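Ticket 2160 – Basket insert, black cloth, does not stay in basket
Product line: Gelldale storage, rectangular wicker
Site: Ovgate
Opened: 5th February
Priority: 4
Status: Open, waiting for parts

Reported problem

The customer at Ovgate wrote that the cloth insert for the wicker basket comes up at one end every time something is taken out. They use the baskets on a shelf for scarves and gloves. The insert was delivered in September together with 6 baskets, and the complaint is the same for all of them. They asked if they have the wrong size or if they are folding it wrongly.

First answer to customer

We asked them to check the label inside the seam. It must say Gelldale and the size number 7. They confirmed it is size 7, so the order was correct. We also asked them to wash nothing before we have an answer, as the cloth can become smaller and then we cannot compare it.

Test at our side

We took one basket and one insert from the same delivery and put them on the oak table. The basket must be empty for this test, and the cloth has to lie flat before it goes in. If you start with the cloth already pushed together in the hands, one corner is always too short and you will look for a fault which does not exist. I made this mistake the first two times.

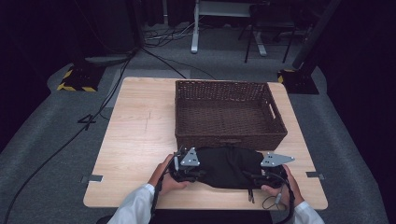 Jayasinghe
Product support, Skulunholm

Laying out the black cloth in front of the basket helped me to find the long side. With black fabric it is difficult to see the seam, so please feel for it with the fingers. The seam goes down, against the woven bottom.

Result: when the long side is placed first and the short ends after, the insert sits well on three sides. On the side with the handle slot it still lifts. The edge has nothing to hold on to there, and a hand going in through the slot pushes the cloth up. I repeated it with a second insert and had the same result.

Workaround sent to customer

Fold the edge over the rim on the long sides only. At the handle side, keep the edge inside and put something with a little weight on it – a folded scarf is enough. Do not use pins, they catch in the wicker.

Customer replied that it is better but not good. I agree with them.

Next steps

Ask Skulunholm stores if the version with ties is still available in black. If yes, exchange all inserts without cost. If only grey is left, ask the customer first. Please do not close this ticket before the ties are tested on the handle side also.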